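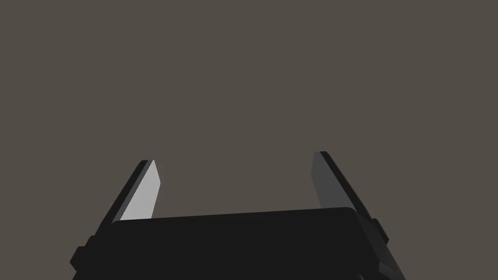 Wrist camera view in the simulator, parallel jaw, fingers open, nothing loaded in the world yet

Forum > Arms and grippers > Simulation
Thread: Parallel jaw or three-finger for a mixed bin? Wrist camera view attached

tealeaf_turner
Original poster
December 2018

Hello all, and apologies in advance for the length, I never learned to write a short post. I've been using the evenings to compare two grippers in simulation before I spend any of the workshop's money. One is the Prillis parallel jaw, which is the one in the picture, and the other is the Manole three-finger. The arm is an Ornia in both cases and I'm running the lot through the Mallum controller, because that's what we have on the bench already and I know where all its sulks are.

The job is a mixed bin of small plastic mouldings, 28 different shapes, none of them heavy. I ran 516 simulated picks with each gripper. The three-finger dropped 18 and the parallel jaw dropped 24, so on paper the Manole wins, though not by enough to make me feel easy about its price.

What I'd really like opinions on is the camera. I have it tucked in just behind the palm and a little below, looking out along the fingers. I like being able to see both tips at once with a good wide gap between them, but the housing does take up the whole bottom of the view and I keep wondering whether that's a waste. Would you move it?

cog_and_kettle
What a nice clear view! I'd leave it well alone, personally. I had mine further forward for most of November so that none of the body showed, and I was ever so pleased with myself until I tried to work out why my picks were drifting to one side. With a bit of the housing in view you've always got something fixed to check against. If the camera mount shifts, the rim shifts with it and you'll spot it.

Mind you, I do think you could crop it in software and save the picking model some bother. Keep the full picture for yourself and feed it the top part.

Daniyal Janjua
I'm going to disagree with the above, in a friendly way. That's a lot of black at the bottom, and for bin work you want to see down past the tips as you go in. On ours we have the camera up on the forearm, looking over the gripper, and while you do lose the inner faces of the fingers, you gain a proper look at the parts. It took me a long while to come round to it (I was a firm wrist camera man for years) and I wouldn't go back.

Also, look at your lighting. The left finger's inner face is nearly white at the top and the right one is a middling to dark grey. If your software finds the fingers by brightness it'll be happy with one and grumble about the other. Put in a second light on the right, or turn the one you have down and raise the general level.

tealeaf_turner
Oh, that's a good catch, Daniyal, thank you. I have a single light over on the left and hadn't given it a thought. I'll add another tonight and run the parallel jaw again before I touch anything else.

I'm less sure about the forearm. With thin blade fingers like these I want to know where the tips are, and from up there I'd be guessing half the time. But I'll try it, I've talked myself out of good ideas before.

pudding_lane_robotics
Can I be the grumpy one? 18 against 24 out of 516 is no difference at all to my mind. Run it again with the parts tipped in differently and it could easily go the other way. I'd buy the parallel jaw, because there's less on it to go wrong, and put what you save into spare fingers. You will bend them - everybody does.

I'd also want to know what friction you gave the fingertips. The default in my copy of Mallum was far too grippy, and everything I picked up stayed picked up until I tried it with a real part, at which point it was all over the floor and the dog had one.

cog_and_kettle
Seconding the friction question. Mine was the same, minus the dog.

I don't agree that the drops tell you nothing, though. I'd want to see which shapes they were. If the parallel jaw is dropping the same two or three mouldings every time, that's a fingertip problem and you can sort it with a bit of rubber and a notch.

tealeaf_turner
Friction is whatever it came with, so I suspect I've been flattering both of them. I do have the drops logged by shape, and from memory the round caps are a good share of them, but let me look properly before I say so.

Daniyal Janjua
Round caps were our trouble too. We cut a shallow vee down the inner face of each finger and it helped a great deal. Happy to send you the drawing if you message me, though you'll need to change the hole spacing, as ours isn't a Prillis.

tealeaf_turner
Message sent, and thank you! Second light first, then friction, then the vee fingers, and I'll put the new numbers in this thread.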